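Facilities Services Certificate, Unit 3: Resetting a Shared Room
Handout 9 - Tabletops, bottles and wastebaskets

Read this before the Friday practical. You will reset one meeting room at the Melnyk building, working from room card 3877. The card lists the furniture and where it goes. It doesn't list the small items people leave behind, and those take most of the time.

Order of work

Start with the tabletop. Pick up bottles, cups and paper before you spray anything. Then do the wastebasket, then the floor. If you vacuum first you will do it twice.

Bottles

A bottle lying on its side should be checked for a cap before it is lifted. Tighten the cap, then stand the bottle up. If there is liquid left in it, carry it to the sink and empty it there. Do not pour it into the wastebasket, even a small amount - liners leak at the seam and carpet stains are charged back to us. Empty plastic bottles go to recycling where the floor has a bin for it. At Melnyk the bins are by the elevators.

A bottle with a name on it is not trash. Leave it on the windowsill and write it on the card.
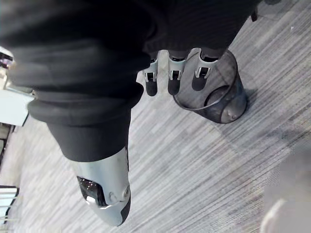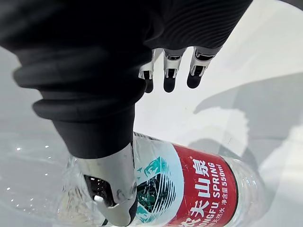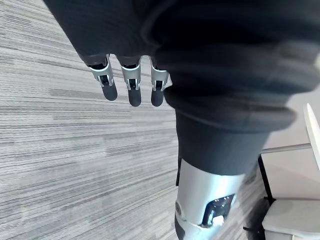 Fig. 1 (first picture): wastebasket on carpet. Fig. 2 (second picture): clear plastic water bottle on its side on a pale tabletop. Fig. 3 (third picture): gray streaked carpet.

Wastebaskets

Small baskets take the 10-gallon liner folded over the rim by a hand's width. Change the liner if there is any food or liquid in it. Otherwise empty it and put it back. Wipe the rim. Return the basket to the spot marked on the card, clear of the door swing.

Carpet

Streaked and striped carpet hides crumbs and staples. Look along it from a low angle, with the lights on, before you decide it is clean. Vacuum with the lines first, then across. Blot spills with a white cloth and report them the same day.

Time allowed is 16 minutes for one room. Bring your own gloves. Cards are handed in at the desk before you leave.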